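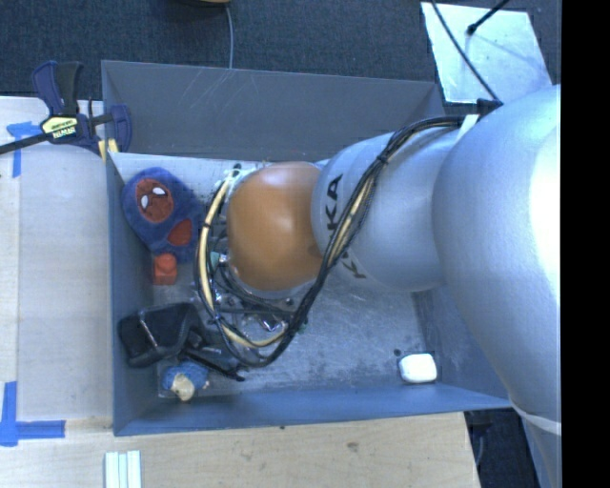 Stilinwood seedling count, year two

The lower slope at Stilinwood got 3,000 bare-root seedlings last November, mostly bur oak and hackberry, with some serviceberry along the ditch. I counted survivors over two mornings with Rokeya Marikar, who kept the tally sheet while I read tags.

Method first. We ran the same transects as last year, each five feet wide, from the fence to the creek. A seedling counts as alive if it has green leaves or if a thumbnail scratch on the stem shows green. Anything chewed to a stub but green at the base also counts, though I mark it separately.

The transects held 384 seedlings at planting. Losses were heaviest on the west end, where the soil is fill and drains too fast. The oaks there had leafed out in spring and then quit. Hackberry did better than I expected – I had argued against ordering it.

Tube shelters are still a mixed result. Voles got under the ones we hadn't pushed into the ground, and two had wasp nests.

So-ying Hung has asked for 2,000 more seedlings for the upper slope. I would rather mulch what we have and replant the west end with something that tolerates dry ground. The nursery wants an answer before the order book closes, so I'm drawing up both versions of the list this week.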